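Courses > Work and Technology > Student Projects > Final Reports

Automation at a Company Kitchen: Grernico, Vildale
Report by Jinlong Xia

1. Background

Grernico runs a staff kitchen in Vildale that serves 3000 meals a month. In August the company began planning an arm at the grill station. I interviewed 4 cooks and the shift lead, and used the simulation that the kitchen staff train on before the change.

2. The task

Cooking steak takes up most of a cook's lunch shift. The person at the stove watches several pans at once and can't leave. In the simulation the arm works over one pan while a second steak, still raw, sits in the other pan at the right front. A cook has to decide which pan gets attention next – the planned system takes over that choice. 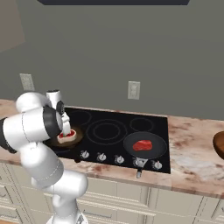

3. What changes for the staff

The cooks expect to spend less time at the heat and more on prep, plating and checking. Two of them liked this. One said she would miss judging the meat herself, and she worried that new hires would never learn it. The shift lead will have to write the cooking settings, a job that isn't in her current contract.

4. Limits

I spoke with one shift only, and none of the cooks had worked beside a real arm yet. Pay was not discussed.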